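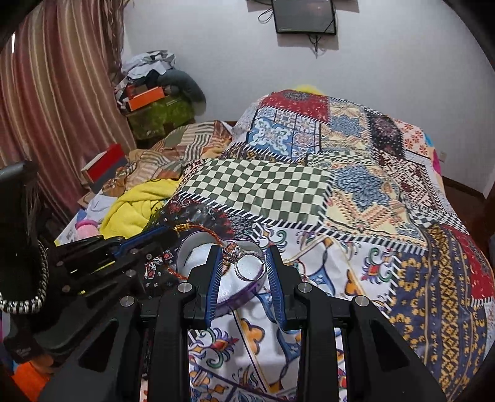 Heart-shaped box, open, white padded lining, with a beaded silver band inside.

Review: Navon Fonseca anti-tarnish storage kit, small size

Silver kept in a drawer goes yellow, then brown, then a patchy blue-black. The cause is sulphur in the air, mostly hydrogen sulphide in very small amounts, which reacts with the surface of the metal to form silver sulphide. Damp air speeds this up. So do rubber bands, wool, some felts, certain paints, eggs, and the glue used in a good many cheap jewellery boxes. Polishing takes the sulphide off and takes a little silver with it each time. On a plain teaspoon this hardly matters. On anything with beading, engraving or a thin plated layer it matters quite a lot, as the high points wear first and the recesses are left dark.

The Fonseca kit is meant to slow the process down so that polishing becomes an occasional job. I have used one since last April for a mixed lot of rings, bangles, two chains and a few small spoons, in an upstairs bedroom in Jurkthorpe. The house has a gas hob, a north wall that runs damp in winter and no mechanical ventilation apart from the bathroom fan. It is a fair test of a storage product.

What is supplied

The small kit consists of a lidded outer case in clear polypropylene with a silicone gasket, 10 zip bags in mixed sizes, a sheet of treated brown cloth, three scavenger tabs, a sachet of silica gel and a humidity card. There is a folded instruction sheet in small type. The case has four clips, one on each side, and a raised lip on the lid so that a second case can be stacked on top.

The case is large enough for several ring boxes or one medium gift box of the sort that necklaces come in, provided the hinge does not stand proud at the back. Awkward shapes waste a lot of space. A heart-shaped box leaves two unusable corners at the point and will not sit flat against the wall of the case either way round. If most of your pieces live in their presentation boxes, buy the large size or take the pieces out.

I would take them out in any case. The padding in old presentation boxes is an unknown quantity. It may be harmless, but the adhesive under it often isn't, and a closed lid holds whatever comes off it right against the metal. A simple check is to leave a scrap of freshly polished silver in the closed box for a month and compare it with a scrap left outside. Two of my boxes failed this. One was lined with a dark flocked material that I had always assumed was the better quality of the pair.

The case

Moulding is clean, with no flash on the rim. The gasket sits in a channel and can be lifted out for washing. It is a platinum-cured silicone according to the sheet, which matters because sulphur-cured rubber would defeat the purpose of the whole thing. I cannot verify the claim, but a polished spoon left resting on the gasket for three weeks showed no line.

The clips are the weak part. They are hinged on a thinned section of the same plastic, and one on my case began to whiten at the fold after a few months of being opened twice a week. It has not broken. I now open only the two long sides and flex the lid, which the manufacturer does not recommend. Replacement clips are not sold separately. A steel wire bail of the kitchen jar type would last longer and would add very little to the price.

To test the seal I put a folded paper towel inside, closed all the clips and held the case under water in the sink for two minutes. The towel came out dry. With one of the short-side clips left undone there was a damp patch at the corner. Air will pass more easily than water, so treat all four clips as necessary if you live somewhere humid, and accept the wear.

The bags

These are polyethylene with a single zip. They are thicker than food bags and the zip closes with a firm click along its length. PVC bags should never be used with silver, and it is to Navon's credit that the sheet says so in the second line. The smallest bags take a ring or a pair of studs. The largest takes a dessert spoon at a slant.

Labelling is poor. There is a white writing panel on each bag, but ordinary biro skids across it and felt pen rubs off with handling. Pencil works best. I have ended up putting a slip of acid-free paper inside each bag with the item written on it, which also stops small pieces sliding about.

Chains need some care. Bag them with the clasp fastened and a few links trailing out of the zip and they will not knot, but the seal is lost at that point. I lay mine flat on a strip of card, fold the card, and bag the lot. The kit could easily include a few slotted cards for this and does not.

The cloth

The brown cloth is a cotton flannel impregnated with fine silver particles, which react with the sulphur before it gets to your own pieces. It is an old and well-proven idea. The piece supplied is large enough to line the base of the case and fold over once, or to be cut up as wraps for individual items. It sheds a little fluff at the cut edges. Pinking shears help.

Do not wash it. Washing strips the particles and leaves you with a piece of ordinary flannel. The sheet mentions this on the back, below the address, where it is easily missed.

The scavenger tabs

Each tab is a flat square of copper-loaded plastic. It begins bright and darkens as it takes up sulphur, so the tab doubles as an indicator. Navon state a life of up to 40 weeks for one tab in a case that is opened now and then. Mine was dull brown well before that, though I open the case more than most people would and the bedroom is directly above the hob. With three tabs supplied, I would plan on replacing the set after rather more than a year.

The tabs should not touch the silver. Contact between the copper and a damp piece can leave a mark that takes some shifting. I fixed mine to the inside of the lid with a cotton loop through the moulded eyelet. The eyelet is a good detail and appears nowhere in the instructions.

Silica gel and humidity card

The sachet is the orange indicating type and can be dried in a low oven. It does useful work for the first few days after closing the case and then settles. The humidity card has three spots, which change from blue to pink. Mine agreed well enough with a separate dial hygrometer at the middle of the range and read a little dry at the upper end. For this purpose a card is adequate. If the middle spot turns pink, dry the sachet.

Results

Before starting I polished every piece with the same cream, washed it in warm water with a drop of washing-up liquid, rinsed it and dried it with a hairdryer on the cool setting. Any cream left in the recesses will go white and attract moisture, so the rinse is worth doing properly. A soft toothbrush gets into beaded edges without scratching.

I then divided the spoons into three lots. One went into the case in bags, one into the case loose on the cloth, and one stayed in the drawer as a control. The drawer spoons showed a yellow tint by the middle of summer and were brown at the rims by the time the heating went on. The loose ones in the case were still white in the bowls, with a slight warm tone on the handles that I could see only against fresh paper. The bagged ones looked as they did on the day they went in.

For the rings and bangles I have no control, as I was not willing to leave them out. All are bright. One plated bangle has a small dark spot on the inside, which I think was there already and is probably base metal showing through. Storage will not cure that.

I should add that the bags are doing a good share of the work. A run of the same polyethylene bags from Collside, squeezed flat and kept in an ordinary biscuit tin with a piece of treated cloth, would get you most of the way for less money. What the Fonseca case adds is a seal that can be trusted, an indicator you can read through the lid and a tidy stack on the shelf.

What it is not suited to

Pearls and opals should be kept elsewhere. Both can suffer in very dry air, and the case will hold dry air for a long time. The same goes for anything with bone, ivory, wood or leather attached. Pieces with deliberately darkened recesses will keep their finish in the case without trouble, but do not dip them beforehand, as liquid dip removes the dark along with the rest.

Knives with filled handles need a note as well. The filling is often pitch or plaster and can hold water after washing. Give them a day or more on a towel before they go in a sealed bag.

Verdict

Recommended, with reservations about the clips and the instruction sheet. The case seals well, the cloth and bags are the correct materials, and the tabs work but need replacing sooner than stated in a house with a gas hob. Refill tabs are sold in packs of three and, at the time of writing, are easier to find than the case itself. The large size uses the same tabs but needs two at a time.

I will leave the remaining spoons in for another winter and check the cracked-looking clip when I next dry the silica.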